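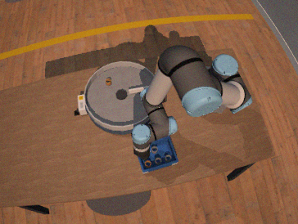
Thread on handing over a household registration list when an agency closes a distribution programme. Dull subject, expensive when it goes wrong. The case is Ultetti, where Nemota ran the food rations until April and Drener took over the site.

What was handed over: one spreadsheet, 3186 household records, no data dictionary. Household size was in there twice, in two columns with different values. One was the size at registration, the other the size used for the last ration. The headers did not say which.

Drener loaded the first column. Families who had grown since registration went back to their old ration size. The complaints desk picked this up in the first cycle, but by then the food had been released from the Bošković warehouse against the wrong totals.

Point for anyone drafting a closure plan: the list is an asset and should be on the asset register with the tents and the vehicles. It has an owner, a condition and a date of last check. Most closure plans I read cover the generators in detail and give the list half a line.
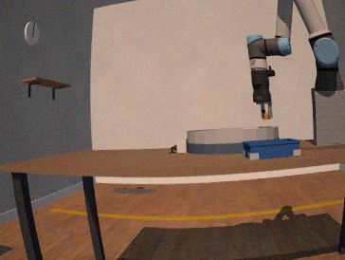
Custody during the overlap period matters more than file format. If both agencies can edit, both will, and the two versions drift apart within days. One agency edits at a time, the other reads. Think of the orange block in the gripper up there: while it is held over the table it has one holder, and the table gets it when it is put down. A list should move the same way, with a signed time of transfer and the old copy locked.

Fields I would treat as the minimum: household ID, card number, size, date size was last verified, collection point, alternate collector, status, reason for status, consent to share. That is nine. Vulnerability scores are left out on purpose - the scoring rules rarely match between agencies and the receiving side should do its own.

Consent is the field most often blank. If people agreed to Nemota holding their details, that does not cover Drener. In Ultetti the form named the agency and had no clause for a successor. It had to be asked again at the gate, which slowed the queue but did get household size checked at the same time.
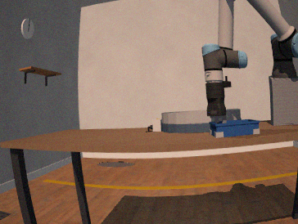 One reply says this is all very well for a planned closure, but a funding cut gives the field office a fortnight and nobody left with the password. Fair. In that case do the dictionary first, then the lock, then the consent gap as a written note to whoever comes next. Cleaning the records can be left to the receiving agency if they know what the columns mean.

On paper cards: keep the old numbers. Reissuing looks tidy and breaks the link to every past complaint.

The template I use was last revised 6/14/19. It needs a better section on alternate collectors, and I will post it once that is done.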